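Ticket 618: Pyo chest strap drops heart rate during intervals
Product: Pyo strap, Ruvport training app
Status: Resolved, monitoring
Submitted from: Brirkivton

Reported problem
Heart rate reads normally in the warm-up, then sticks at 100 bpm once the hard efforts start. It stays there for around 30 seconds and jumps back to a believable value. Happens on the treadmill and outdoors. Started in May, after the app update. Battery replaced, no change.

First response
Please confirm the following:
Strap firmware version as shown under Devices.
Whether a watch or bike computer is paired to the strap at the same time.
How the strap is washed and where it is stored between sessions.
What you wear over the strap.

Customer reply
Firmware is current. Watch and phone are both paired. Strap gets rinsed after each run and kept in the bedroom with the pod still clipped on. Usually a polyester shirt on top, sometimes a sweater for the warm-up. 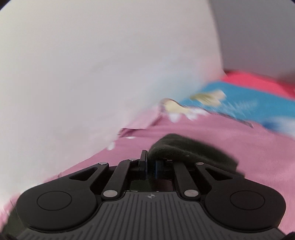
Attachment 1: bedroom, fabrics against the wall

Analysis
The exported session file shows two separate faults.

Fault A: flat value at 100. The app holds the last accepted reading when the signal quality flag goes low. The flag goes low at the start of each effort, which matches poor electrode contact or static from a dry synthetic shirt.

Fault B: short gaps with no value at all. These line up with the watch reconnecting. The strap supports 2 Bluetooth connections, but the older pairing record on the phone was still active and taking one of them.

Steps given
1. Unclip the pod after every session. Left on a damp strap, it stays awake and drains the cell.
2. Wet both electrodes before starting. Tighten the strap one notch.
3. Delete the strap from the phone's Bluetooth list, then pair again from inside the Ruvport app only.
4. Run one interval session in a cotton shirt and export the file.

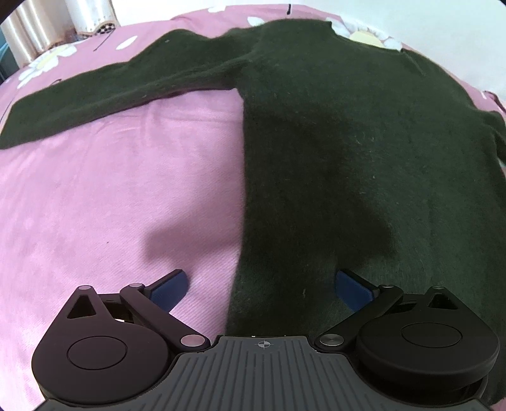

Customer ran the test on the Randham loop, six efforts. No flat sections in the new file. One gap of four seconds remains in the third effort, with signal quality good on both sides of it. Logged as a reconnect event and passed to the app team.

Ticket stays open for one more export, this time with the polyester shirt.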